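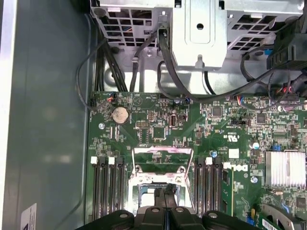 What is a computer case for?

A computer case holds the parts of a desktop computer in fixed positions, protects them from dust and knocks, and gives air a path through the machine.

Computer case

A computer case, also called a chassis or tower, is the enclosure that contains most of the parts of a personal computer. It usually holds the motherboard, power supply, drives, fans and the cables that join them. The keyboard, mouse and display are normally kept outside it. The word "chassis" is sometimes limited to the inner metal structure, without the outer panels.

Construction

Most cases are made of sheet steel, which is cheap to stamp and fold. Parts that stay hidden are often left with a bare zinc coating, while outer panels are painted. Aluminum is used in lighter and more costly models. Plastic is common for front panels, clips and drive rails.

The motherboard is screwed to short threaded posts called standoffs. These keep the solder points on the back of the board away from the metal wall. A standoff left in the wrong place can cause a short circuit, and assembly guides generally ask the builder to compare the posts with the holes in the board before it is lowered in.

Drive cage

The drive cage is a frame of folded metal that holds hard disks, solid-state drives or optical drives. In small cases it may sit directly beside or over part of the motherboard, and in some designs it lifts out or swings away for service. Rows of holes in the sheet metal let air pass and reduce weight. Brackets and tabs on the cage also add stiffness to the case as a whole.

Cables

Power cables run from the power supply to the motherboard and drives. Data cables link the drives to the board, and thin wires connect the power button, indicator lights and fans. Fan plugs are small and shaped so that they fit the header in one direction. Older cases left the cables in the main compartment – later designs often route them behind the motherboard tray.

Battery

Many motherboards carry a coin-cell battery in a round holder. It keeps the clock running while the computer is disconnected from power. On older boards it also preserves the startup settings. A clock that returns to an early date in January each time the machine is unplugged is a common sign that the cell needs replacing.

Regional use

The town of Plilau had a small case-making trade for many years. The Rainer works, its largest employer, had 146 staff at its peak and supplied desktop cases to schools and offices. Its Asora line was sold in 3 sizes and shared one drive cage across all of them. Esent, a local repair and reuse center, accepted 263 desktop computers in its first year and returned almost 190 of them to use. The remainder were taken apart for spare parts, with the steel sent for recycling.

See also

Motherboard
Power supply unit
Drive bay
Cable management

Page last changed 2023-11-27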